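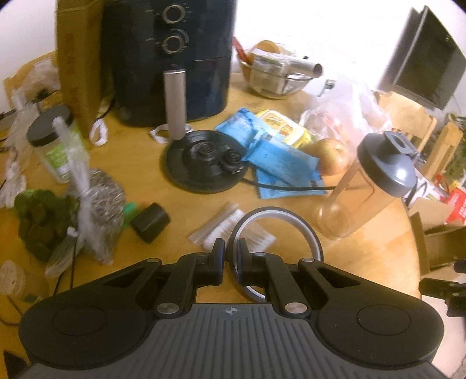
crumbtray replied:
Foil in a bowl is a cry for help. Foil goes in a drawer, on its side, and if you have no drawer free then the foil is the least of it. But you asked what order to pack in, so: air fryer first. It's the only big thing you've got there and it decides how many boxes you need.

Piklow Home Forum > Moving > Kitchens
Thread: Everything is on the table. Now what?
Page 2 of 2

lowshelf (thread starter)
The foil lived in a drawer until the weekend. The drawer has been emptied onto the table, as instructed by page 1 of this very thread, where I was told with great confidence to "get it all out where you can see it." I can see it. I can see a potato.

I'm out of the Flirnent apartment at the end of October and the new place has a galley kitchen with one run of counter, 40 inches, of which the sink gets most. So this isn't a straight packing job. Some of it has to not come.

spareleaf
I was the one who said get it all out, and I stand by it. You don't know what you own until you can't eat dinner.

Did you do the thing where you sort by room you're going to, instead of room you're coming from? The monitor isn't kitchen. The wipes aren't really kitchen either. Get the tourists off the table and it's half the size.

lowshelf
The monitor is kitchen in the sense that the kitchen table is also the office. I'm aware this is part of the problem.

oldgrout
Disagree with crumbtray. Air fryer LAST. You'll be cooking in it right up to moving day once the pans are packed. We moved in spring and lived for a week on things that could be made in a basket. Toast in the air fryer is bad, but you can do it.

crumbtray
You can cook in it right up to the night before and still have its box picked out and sitting there. I said first as in plan it first. Nobody is coming to confiscate your fries.

oldgrout
You said "air fryer first." It's right there at the top of the page.

crumbtray
And then I said why. Same paragraph.

mod_teaspoon
Gentle reminder that it's a thread about a table.

halfbatch
Question about the tall box. Is that what the air fryer came in, or just a box? If it's the original with the foam inserts, you've won. If it's a random tall one, don't put an appliance in it. Tall boxes tip. I put a stand mixer in one and it went over on the truck ramp very slowly, with everybody watching.

lowshelf
Random. I got it from the back of Kontogiannis, the grocery on my corner. The red printing's so faded that I've given up trying to work out what was in it. I was going to use it for the broom and the baking sheets.

halfbatch
Broom and baking sheets is fine. Two strips of tape across the bottom seam and one the other way.

piano_wire
Three strips the other way.

halfbatch
Here we go

piano_wire
I've moved more often than anyone here and I've had a bottom go exactly once. It was full of jars. It was also a Kontogiannis box, or the equivalent where I lived then. Grocery boxes are made to be carried by somebody who does it for a living, once, over a short distance. They are tired by the time you get them.

Also, get rid of the clear tape and buy brown. Clear tape can't be found again once it's down. You'll be picking at the corner of a box at midnight with a thumbnail.

lowshelf
I have one roll of clear and a stubborn streak. Will fold the end over.

spareleaf
Fold the end over every single time, including the time you're only putting it down for a second.

tepidkettle
Nobody's mentioned the kettle base so I will, given the username. The cord. Everyone wraps the cord around the base, tight, and shoves it under something heavy, and then in the new place it only works if you lean on it. Loose loops, one of those white twist ties round the middle (you've got one lying right by the base), and keep the base with the part that sits on it. Same box. Don't let anyone tell you they pack better apart.

crumbtray
They do pack better apart.

tepidkettle
And then you own a kettle in one box and a coaster in another.

lowshelf
OK, these are going together and I'm writing KETTLE on the side in letters you could land a plane by. Tea is the first thing I want at the other end, ahead of furniture.

marginally_clean
The bowl is what I'd look at. A glass bowl like that turns into a filing system: wooden lid, a red handle or stick of some kind, foil on top, and who knows what at the bottom. You'll be tempted to wrap the whole bowl with its contents and call it packed. Please don't. Glass plus loose hard things plus a truck. Empty it, decide on each item, wrap the bowl on its own, and pack it on its edge if the box allows it.

oldgrout
Bowls go upside down, not on edge.

marginally_clean
Plates on edge, bowls nested upside down if you have several. It's a single bowl. It can go how it likes as long as it's wrapped and nothing's rattling inside it.

lowshelf
Does the round wooden lid belong to anything, is what I'd like to know. I've tried it on everything. It's the right size for nothing I own. I've had it for years and moved it twice already.

halfbatch
Then it stays behind.

spareleaf
Or it's a trivet now. I'm not saying keep it. I'm saying if you keep it, call it a trivet so it has a job.

lowshelf
It's a trivet.

crumbtray
And that is how you end up with 832 things in a galley kitchen.

piano_wire
What are the plastic bags for, on the right? If that's padding, it's poor padding. They squash flat and stay flat. Dish towels, T-shirts, the socks you already hate. Put the bags in one bag and use that for trash on the last morning.

lowshelf
The bags came out of the same drawer as the foil. I've been saving them for an occasion.

piano_wire
It's the occasion.

dustjacket
Coming in from the other side here. I moved into a galley two years ago with 40 inches of counter, same as yours, and did all the wrapping and labeling advice to the letter, and the packing made no difference to anything. What mattered was what I let in the door. So before anyone argues about tape again:

Air fryer: measure it. With the door or drawer open. And the gap it needs behind. Mine fit the counter and then there was no counter.
Kettle: yes.
Shaker bottle: when did you last shake something?
Wipes: yes, but use up the open ones first.
Potato: I mean, eat it.

lowshelf
The shaker bottle hurts. It was a very hopeful January. I do use it for pancake batter, and the flip-top is good for pouring.

dustjacket
Fair. Batter counts.

oldgrout
You can't tell someone to leave an air fryer behind when they're going to a galley. That's who air fryers are for! The oven in those places is usually a decoration.

dustjacket
I said measure it. I didn't say leave it. Mine sits on top of a Tivent cart, the narrow one with wheels, and rolls out when I want it. That was the whole fix. It took me most of a year to think of.

lowshelf
I don't know the Tivent carts. Does it wobble?

dustjacket
A bit, until I put the flour on the bottom shelf. Don't run the thing while it's pushed back against the wall, obviously.

tepidkettle
Check what outlets you've got too. Kettle and air fryer at the same time on one circuit was an adventure in my last kitchen. The microwave clock never forgave us.

marginally_clean
And what about the table itself? Is it coming? Round tables are lovely, and they're murder in a small place, there's always a slice of floor you can't use. If the legs come off, take them off now and tape the bolts in a bag to the underside.

lowshelf
It's coming. I've measured the door and the corner and it goes through on its side with the legs off. The slatted chair is coming too. Whether I'll be able to pull it out from the table once it's in there is a matter for future me.

crumbtray
So where are you doing the packing once the table's in pieces?

lowshelf
On the floor, like everyone else.

spareleaf
I'd leave the table whole until the last evening, and clear it in slices. Start at one side, finish that side, and don't let anything migrate back. Mine never stayed clear unless I put something silly on the clear part to guard it. I used a plant.

halfbatch
Use the potato.

lowshelf
Update, Mon 14 October. Right-hand side went first. Bags are in a bag. One package of wipes is in the "open first" box along with scissors, mugs, and toilet paper. The shaker stays (batter). I emptied the bowl and the bottom layer was a bottle opener, a dead battery, takeout soy sauce, and a key. I don't know what the key opens.

crumbtray
Don't throw out the key.

oldgrout
Throw out the key.

piano_wire
Give it back with the apartment keys and let them wonder.

lowshelf
Air fryer has been measured with its drawer open. It fits with a few inches to spare, if I'm willing to chop onions on top of it. Going to look at the cart.

dustjacket
Get the cart.

tepidkettle
Kettle status?

lowshelf
Still on the table. It'll go in its box on the last morning, both halves, loose loops. The soy sauce went in the trash. The potato is in the air fryer.

oldgrout
See? LAST.

mod_teaspoon
67 posts and we've agreed on dinner. Leaving it open in case anyone has more to say about tape.

piano_wire
Brown.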